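Workshop notebook, Stidari (working title)
November 2, 2021

Carrying on from the save corruption notes. The short version is that the corruption bug and the desync bug are the same bug, and I've spent most of the day proving it to myself.

Where things stood at the end of last week: a lobby of four players runs a skirmish on Valdovinos (the big river map), everybody's fine until the mid game, then one client drifts. Units on that client stand a tile away from where the others have them. If anybody saves after the drift and reloads, the save is flagged bad. Players in the closed test have been calling it "the ghost army", which is a better name than the one in the tracker.

Repro: build 1046, Valdovinos, four players, default speed, all AI allowed. Tiina got it down to a two-player repro by giving both sides a scripted build order and leaving the machines alone. That script is in the shared tools folder under her name. Use it. Don't try to play the match by hand, you will get interested in winning and forget to look at the log.

What I ruled out this morning:

Random seed. Both clients start on the same seed and the seed log matches line for line right up to the drift. After the drift it differs, obviously, but the drift comes first.

Packet order. I turned on the artificial lag in the network layer and made it as ugly as I could. Commands still arrive in the right turn on both ends. The match gets unpleasant to play but it doesn't drift any sooner.

Terrain load. Valdovinos has the most water of any map we ship, so I suspected the river mask. Swapped in the old mask from March and it drifted in the same place.

So that left pathfinding, which I had been avoiding.

The pathfinder works through requests in batches, 64 to a tick. Anything past that goes to the next tick. On small maps we never fill the batch, so the overflow queue hardly gets exercised. On Valdovinos, once both players have an army out and the ferries are running, it overflows all the time. The overflow queue is sorted by distance to goal, and when two requests have the same distance the sort falls back on whatever order they happened to be in memory. That order isn't the same on two machines. One client handles the spearmen first, the other handles the ferry first, the ferry takes the landing tile, the spearmen go around, and there's your ghost army.

I added a tiebreak on unit ID and ran Tiina's script 20 times over lunch. No drift. Took the tiebreak out, ran it again, and it drifted on the third run. Put it back in.

The save problem follows from this. The save writes out the overflow queue as it stands, and the checksum is taken over the sorted version. If the two orders don't agree, the file is flagged on load. The data in the file is all right, it's the checksum that's wrong. That means the saves people have sent us are probably recoverable, and I'd like to write a small repair tool before we tell anybody to delete anything. 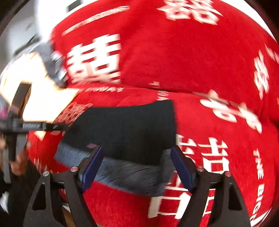 Janaka Kanagaratnam's note in the margin of the shared copy was that the tiebreak shouldn't go in as it is, as unit IDs get recycled when a unit dies. If a spearman dies and a new one picks up his ID in the same tick, we could end up with two requests under one ID in the queue, and then we're back to memory order. He would sooner see a request counter that only ever goes up and is written into the save with everything else. He also asked whether the replay format would break.

Fair point on the recycling. I checked, and IDs are released at the end of the tick and not during it, so in the present code the collision can't happen. But the cleanup code is going to be rewritten for the Stonis campaign and I wouldn't want to rely on it. Going with the counter.

On replays: yes, it breaks them. Every replay recorded before the change will play back with the old queue order assumed, and there's no way of knowing what that order was. Options as I see them:

Bump the replay version and refuse the old ones. Simple. The test players will be annoyed, especially the ones who've been keeping tournament games.

Keep the old sort around behind a version check. It won't help, as the old sort is the broken part. A replay that plays correctly today on one machine may not on another.

Write out full position snapshots for old replays while we can still play them on the machine they were recorded on. Too much work for what it gets us.

I'm for the first one. Leaving it open until Tiina has had a look.

Afternoon, other things.

Balance complaints. The forum thread on the Nenedard faction has got long. Most of it is about the raider rush, and most of that is about one player who's very good at it. I pulled the match logs from the closed test and Nenedard wins more than it should on small maps and less than it should on large ones, so a flat nerf to the raider would only make the large maps worse. I'd rather look at travel speed over roads. The raider gets the full road bonus and then its own bonus on top, and I don't think we ever meant them to stack. In the design doc they don't. In the code they're multiplied.

Changed them to take the larger of the two. Played one game against the hard AI on the smallest map and lost my first raiding party, which hasn't happened to me in a while. Needs proper testing before it goes out.

There is a wrinkle. The AI values roads using the stacked number, so now it thinks raiders are faster than they are and sends them out too far. Saw it walk a group past two undefended farms to get at a tower. I'll have to feed it the new figure. The table is in the same file as the ferry costs, which also look out of date to me. Leaving the ferries alone until the pathfinder change is settled, I don't want to be changing two things on Valdovinos at once.

Interface. The load screen still says "Save is damaged" with a single button that says OK. It isn't OK. Until the repair tool exists I've changed the text to say that the save may be recoverable and that the player should keep the file. Added a second button that opens the folder. The French string is a placeholder and it's too long for the button, so it runs over the border art. Logged.

Colour of the minimap. Two people have now said they can't tell the allied marker from the neutral one in winter maps. I tried the darker teal and it's better on snow and worse on forest. Thinking about an outline instead. Tiina had a mock-up of this in the spring that I can't find. Ask her.

Sound. Ferry bell plays twice if two ferries dock on the same tick. It's harmless but loud. With the new counter we could play it for the first request only. Low priority.

Late afternoon. Counter is in on a branch. The changes were small: one field on the request, one line in the sort, two in the save writer and two in the loader. The loader treats a missing counter as an old save and assigns fresh numbers in file order. I had first written it to reject old saves and then remembered that the whole point is to get people's games back.

First long run with the counter: two clients, Valdovinos, scripted build orders, left going for over an hour of match time. Checksums agree on every turn. Saved at the end on both, loaded each save on the other machine, no flag. Then I loaded one of the bad saves from the test group with the checksum ignored and let it run. It played on normally as far as I could see. The armies were where you would expect and the ferries sorted themselves out after a few turns. I'd call that encouraging, but it's one save.

Four-player run is going on the test machines overnight. I've set the log to stop at first mismatch so it doesn't fill the disk again.

To do tomorrow:

Check the overnight log before touching anything.
Janaka to review the branch, especially the loader.
Decide on replay version with Tiina.
Repair tool: read file, rebuild queue, write new checksum, keep a copy of the original beside it. Command line only for now.
AI road table.
Go through the remaining bad saves, starting with the oldest.
Reply to the forum thread. Say the desync is understood and a fix is in testing. Don't give a date.

Also noticed, not looking into it yet: the campaign map for Stonis takes noticeably longer to load the second time than the first. It should be the other way around. Might be the terrain cache not being cleared on exit to menu. If anyone has the profiler set up already, have a go at it. Mine is still on the old build.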